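Notes from the Gripper Comparison
Tuesday, June 12, 2018

By Genalyn Yap

A good many of you have written in since the spring issue to ask how the gripper comparison is coming along, and I have been a little slow with an answer, partly because I kept wanting one more session before I put anything in the newsletter. Well, we have had that session and then another after it, and I think I can finally tell you where we stand (with the usual warning that I get carried away about fingers).

For those who joined the list recently, we have been trying two sets of fingers on the same hand-held body. The first set is the Jamine, a stiff finger with a broad flat pad, and the second is the Brongate, which gives a little when you squeeze. Macarena Robles and Iñaki Cuesta have done most of the handling, and Callum Matheson has been looking after the logs and, whenever he can get hold of us, reading bits of them aloud. We settled on household fabric for this stretch of the work because so many of you asked for it, and because cloth is where a pair of fingers shows its manners. A block or a bottle will forgive you almost anything. A bedspread won't.

It took us far too long to agree on what a fair trial was. We started by saying that the operator should pick up one piece of cloth, lift it clear, and lay it flat again, and that sounded perfectly simple until Iñaki asked whether a piece that came up with a corner of the bedspread attached should count. We went back and forth over that for most of a lunch. In the end we said it counts as a double pick, and a double pick is a miss, and I am glad we were strict, because double picks have taught us more than the clean ones did. 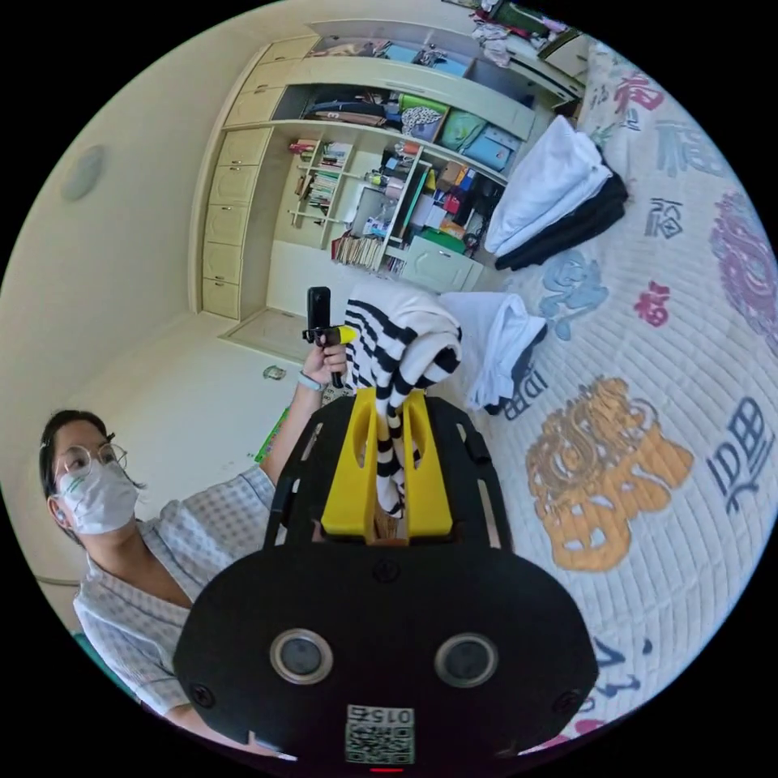

So, the numbers, such as they are. We have 136 trials that Callum is willing to stand behind, 70 with the Jamine fingers and the rest with the Brongate. Each operator worked in short sets and then rested the hand, and I would urge anyone repeating this at home to do the same. Grip strength fades sooner than you think, and a tired squeeze looks just like a bad finger in the log. We threw out a whole early afternoon on that account, which hurt, but there was no rescuing it.

The stiff fingers are lovely on anything with an edge. A hem, a cuff, a fold that stands up a bit — you bring the tips in from the side, close, and up it comes. They are also easier to aim, and Macarena likes that you can feel through the handle exactly when the two tips meet. Where they let us down was on cloth lying perfectly flat. There the tips tend to skate, and the natural thing to do is press harder, and pressing harder on a soft bed pushes the tips down into the quilting and brings you a nice big pinch of bedspread along with what you wanted.

The softer Brongate fingers go the other way. They are a bit vague at the tip and Iñaki grumbled through his whole first set, but on flat cloth they gather a little ridge for themselves before they close, and once he learned to let them do that he stopped grumbling and began asking for them. They had fewer double picks on the bed than the Jamine did. On a hard table the gap between the two shrank until I wouldn't care to bet on either, so if your own work is mostly on tabletops, please don't rush out and change anything on our account. 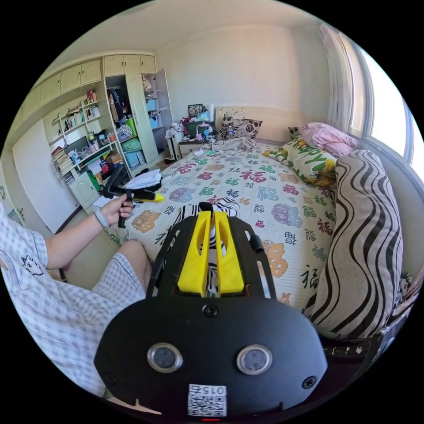 I should say something about opening width too, as it has been the subject of more letters than anything else. Our first habit was to open the fingers as wide as they would go before every approach, on the theory that a wide mouth can't miss. With cloth this works against you. The wider you start, the farther the tips travel along the fabric before they meet, and the more they bunch up on the way, until you are holding a wad with no clear corner to it and the laying-flat part of the trial becomes a real chore! Starting at a narrow gap and coming almost straight down gave us neater picks with both sets. Aitana Herrero suggested it, and she was quite patient with the rest of us for the two weeks it took to try.

Stripes and prints are another matter we hadn't given enough thought. A bold pattern makes it much easier, when you go back over the footage, to see which way a fold has turned and whether the fingers took one layer or two. On plain white cloth over a pale background Callum found himself playing the same few seconds again and again, and there are trials he has simply marked as unclear. If you are choosing fabrics for a test of your own, I would pick a strong pattern to begin with and leave the plain ones until your grasp of the tool is good enough that you trust your own notes. Busy bedding under patterned cloth is fine, we found, as long as the two patterns don't look alike. 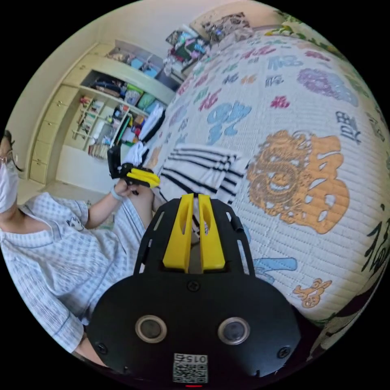

Working with a gripper in each hand deserves an item to itself, and it will get one in July, but I can't resist a few words. Two hands are wonderful for spreading and pretty awkward for picking. The trick, if there is one, is to let one hand make the pick and leave the other still until the first has come to rest. When both hands move together each one drags the cloth away from the other, and you end up chasing it across the bed. Macarena has got into the way of saying the hand out loud before she moves it, "left, left, now right," and although it makes for a funny sort of soundtrack, her sets are the tidiest we have.

We also had our share of small troubles, and I will put them down in case they save somebody an evening. The finger screws on the Jamine set work loose after a long run of hard squeezes, so check them between sets. The softer fingers pick up lint, and lint makes them slippery, and a wipe with a barely damp cloth puts that right. And do write the name of the finger set at the top of every log before you begin. We have 3 logs where we all remember perfectly well which fingers were on, and unfortunately we remember it differently.

As for which set I would choose, I find I lean toward Brongate for beds and sofas and Jamine for folding at a table, and I'd want to keep both in the drawer. The piece I would still like to see tried properly is a large cloth lifted by its edge, where the weight of everything hanging below starts to pull at the tips. We have done only a handful of those and they haven't been counted in the figures above.

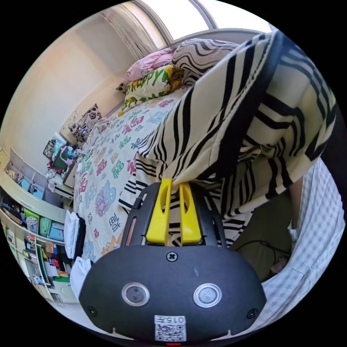 Callum Matheson thinks I am being too kind to the softer set on big cloths. He wrote back on my draft that the hanging weight peels those tips open a little at a time, that he can hear it in the handle before he can see it, and that he would not sign off on the Brongate for anything larger than a pillowcase until somebody has tried it with a slower lift. He would also like it known that the stiff fingers have never dropped a large piece on him, though they have creased a few.

I think he may well be right, and a slower lift is now the first thing on our list. Iñaki will run it with both sets at the Villanueva workshop, using the same cloths as before, and Aitana has offered to write up the approach angles at the same time. If you have a pair of fingers you'd like us to include, or a stubborn piece of fabric that you think would embarrass all of us, drop me a line before the end of the month and I'll see whether we can fit it in.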